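The road between Solthorpe and Plandcombe is 13 miles long if you take the river side, and once a year they close it to cars and people run down it. I should say up front that I am not a runner. I have a sister who runs, I have a closet with running shoes in it (hers, from a visit, never reclaimed), and I have lived on the race route long enough to know which weekend in October I can't get my car out of the driveway. For years that was all the Kowalczyk meant to me. I'd wake up to somebody testing a loudspeaker, say a word I don't say in front of my mother, and go back to bed with a pillow over my head.

Then last fall I took my coffee out to the end of the driveway in my bathrobe, mostly to see if the paper had come, and a man in a yellow singlet ran by and said "Good morning!" as if we were neighbors, and I said good morning back, and then there was another one, and I couldn't very well greet the first two and ignore the third. I was out there until almost eleven. I'd gone in once for toast and felt guilty the whole time.

So this year I decided to find out what I'd been sleeping through.

The Kowalczyk is named for the bridge, and the bridge is named for the family that had the farm on the far bank, and there isn't a Kowalczyk in the race or anywhere near it that I could find. It started as a bet between two high school track teams. Plandcombe won the first one and has never let it go. There used to be a sign at their end of the bridge that said so, with the year, and if you want to start a long conversation in Solthorpe you can ask where that sign went.

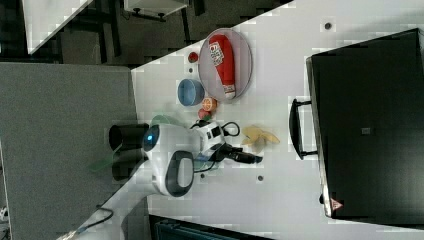

The person everybody told me to talk to was Corinne Abernathy. She is 63, she has run every Kowalczyk but two, and she wears number 118 every year because it was the number they handed her the first time and she asked, very politely, to keep it. She invited me over on a Tuesday evening and had maps out on the piano. Old ones, new ones, one drawn on the back of a church bulletin. She'd marked the places where the road tilts toward the river, where your left foot lands a bit lower than your right and by mile six your hip is telling you all about it.

"Run on the crown," she said. "Everybody hugs the inside of the curve to save ten steps, and then they limp for a week."

I wrote this down as if I were going to use it. We talked for two hours, and I'd guess twenty minutes of it was about running. The rest was about the two years she missed (a new baby, a broken wrist), and the year it sleeted sideways, and the year the lead runner followed a bakery van up the wrong road and took nine people with him. They were all allowed to finish. The bakery, I'm told, still sends rolls to the start line, and I can report that the cinnamon ones go first and that you want to be there before six.

What I kept asking her, in different ways, was why she still did it, and she kept answering with something about the weather. Finally she told me that she used to run it to beat a woman named Judy from Plandcombe, and then Judy moved away to be near her grandchildren, and Corinne stood at the start that next October and thought, well, now what? She ran it anyway. Her time was terrible. She stopped twice to talk to people. She's been stopping ever since.
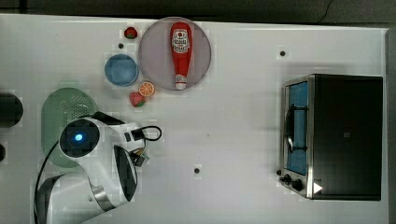
Getting a number

If all of this is making you want to run it yourself, you'll have to be patient. Entries open in January, on a weekday evening, and they go fast. The limit was raised to 500 a few years back, which caused some grumbling on both banks. The old-timers liked it when you could fit all the runners into the feed store parking lot and read their names out loud. They still read the names out loud. It takes a good deal longer, and if it's cold people hop up and down while they wait for the W's.

Local folks get the first day to themselves. You sign up in person with something that has your address on it, and I went along in my heavy coat to watch the line, which wound past the barbershop and around by the bank. I heard more about knees in that hour than I have in my whole life before it. One fellow had a shoe off and was showing the sole to strangers. A pair of brothers were arguing over a training plan they'd gotten from an app called Vuvlow, which had told one of them to rest and the other to run hills, and each was convinced the other had the better deal. 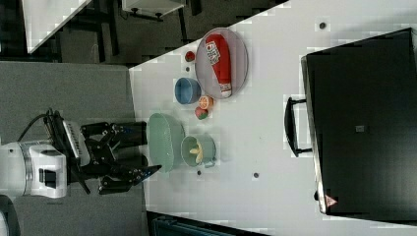
I'd wondered whether I would feel left out, standing there with no plans to sign up for anything. I didn't, much. A woman ahead of me asked where I lived, and when I described the house, the one with the green mailbox just past the second bend, she grabbed my arm. "Oh, you're at mile four! You're the bathrobe!"

It seems I had been discussed. It seems that mile four is a lonesome sort of spot, with the crowd in town well behind you and the bridge nowhere in view yet, and that a person in a bathrobe saying good morning had gone over well. She hoped I'd be out again. I said I'd see what I could do, and I went home and looked at the bathrobe, which has a hole in one elbow, and wondered if I ought to buy a better one. My sister said absolutely not, it has to be the same one, they'll be looking for it.

She was signed up by then, by the way. She's been out of town too long to count as local, so she sat up at her kitchen table on the second night pressing a button until it let her in, and then called me, shrieking, to ask if the guest room was free and if I still had her shoes. 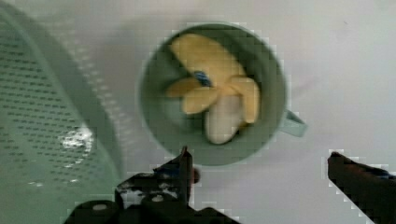
SOLTHORPE, 31 Oct 2018

The road's been open again for a while now, and there is still a paper cup in my hedge that I can't reach. Plandcombe took the team prize, and the less said the better. Corinne Abernathy came past my mailbox well after the first big bunch, up on the crown of the road just as she'd promised, and she did stop. She had a cinnamon roll in a napkin for me, a little squashed, and she wanted to know if I'd thought about next year. I told her I had the wrong shoes. She looked down at my slippers and said she'd seen worse, then she was off again toward the bridge, and my sister came around the bend hollering for water.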